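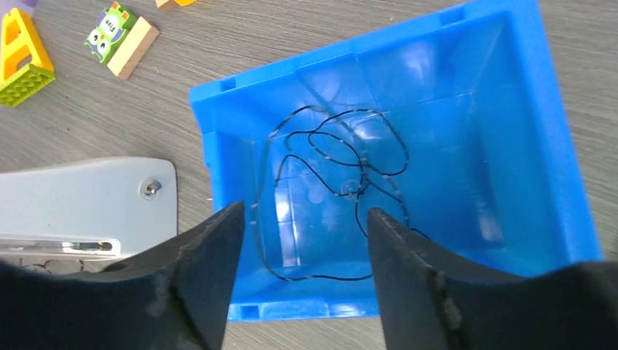 benchfull
Okay, budget thread time! Our little kitting shop finally has money for a second gripper arm and I am way too excited about it. The job I want to get right before we sign anything is cables – thin black ones, lying in loops on the floor of a blue plastic bin, with little pale bands along the length that catch the light. Boxes and blocks we can already do all day long. Cables dropped in a tangle are where the cycle time goes, and the shine coming off the inside walls of the bin doesn't help the vision side one bit. I've got two quotes, one from Tredora for a complete package (arm, two-finger gripper, wrist camera, software) and one from Studow for the arm alone, with us picking the rest. Total budget is 20 thousand. What would you spend it on?

ottermatic
Congrats on the second arm! I'd take the package. We went the pick-your-own route two years ago and the parts were cheaper, but I spent most of August getting the camera and the gripper to talk to each other. Put a price on your own evenings before you compare those quotes.

gridley_b
Going to disagree with that. Package software is great until you want to do the one thing it wasn't made for, and loose cable is usually that one thing. Get the Studow arm, put a decent gripper on it, and keep some cash back for fingertips. Look at the tips on that gripper, there are gray scuffed patches on the inside faces of both fingers. What do replacements cost you?

benchfull
A pair is 200 from Srisuk, and yes, they're on my list as a regular expense now. I left them out of the first-year budget last time and had to go back and ask for more, which was a fun meeting.

ottermatic
200 a pair is steep. Are those the full fingers or only the pads?

benchfull
Full fingers. They don't sell the pads by themselves.

lowtorque
Ask Farer about bolt-on pads. They do a set of 18 for less than what you pay for one pair of fingers, and you can swap them with a hex key while the coffee brews. Measure your hole spacing first, I had to redrill mine.

Also, has anyone mentioned the bin yet? Try a matte one. A few dollars of dull gray plastic did more for our pick rate than the camera upgrade did, and I was the guy who pushed for the camera upgrade :)

gridley_b
Seconding the matte bin. Although if the cable is black I'd go white or light gray, dark gray will bite you.

benchfull
Oh, I love that. The bins came with the shelving and it never crossed my mind to change them! I can get a few light gray ones in the same size this week and try them on the arm we already have. So if lighting and bins fix half of it, maybe I don't need the fancier camera in the Tredora quote at all. It's an 838 dollar line item by itself.

ottermatic
Careful there. Check whether they'll let you drop the camera and still support the software. Ours wouldn't.

gridley_b
Which is my whole argument for not buying the package.

ottermatic
And when your homemade setup goes down in the middle of an order, who do you call? I'm not saying it's perfect. I'm saying there's one phone number.

lowtorque
You two have had this fight in every buying thread since I joined.

benchfull, before you sign, ask both of them to run your cable in your bin. Mail them a box of it. Don't send it neatly coiled either, dump it in the way it shows up on your bench. Any sales demo can pick up a coil. And ask them to count a pick as good only if the one cable comes out without dragging its neighbors along.

benchfull
Doing it. I'll pack two boxes tonight, one for each. I really like the idea of the same test for both, it makes the quotes so much easier to put side by side. Should I send the bins too?

lowtorque
Yes, send the bins. One blue and one light gray if they come in time.

gridley_b
And get the test on video, start to finish with no edits. If Studow does well on it I'll happily share my gripper mount drawings, they fit that arm with no changes.

benchfull
You're on – I'll post both videos in this thread when I have them. The fingertips go in the budget as a yearly line either way, and I'm messaging Farer about pads right now.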